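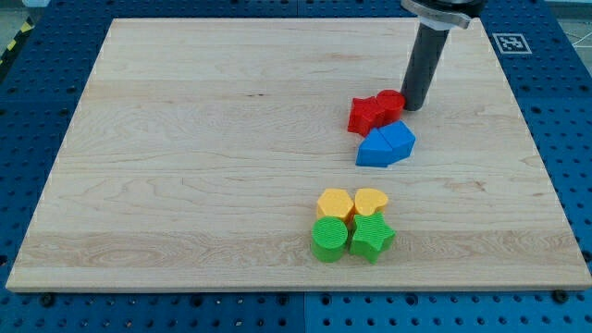
A pale wooden board on the blue perforated table, grain running side to side.

The finisher at Korside has worked with light-colored boards for most of a career, and the conversation begins with grain direction. "You read the long streaks first," the finisher says. "If they run straight along the board, you plane with them and you get a clean face. A small knot changes that. The fibers turn around it, and the blade will lift them if you come in from the wrong side."

The shop buys its stock from Wister and keeps each delivery stacked indoors for up to 90 days before cutting. The last load came in December. Color varies within a single piece, and customers ask about it. "A darker band is wood, the same as the rest of it. We don't bleach it. I usually put that side toward the front edge, where people expect some weight."

Flatness takes up more of the working day than color. A board is checked corner to corner with a straightedge, turned over, and checked again after 2 nights. Boards that rock go back on the stack. The finisher does not trust clamps for this test: "A clamp will make anything look flat. Take it off and then look."

The perforated table came into use after the shop gave up its old solid bench, a Georgiou model that had been resurfaced twice. Bolts can be set in the holes wherever a board needs them. "I want a stop near each front corner. Past that it depends on the job — a thin piece needs more support than a thick one."

On oil, the finisher is brief. Korside uses a Tolletti blend, one thin coat, wiped off after 50 minutes, then a second coat the next day. The end grain gets extra because it drinks more. Every board is entered in a ledger by number, with the supplier, the thickness and the oiling dates. The latest entry is 874.

"It still needs its edges eased," the finisher says of that one. "I'll do that before the oil."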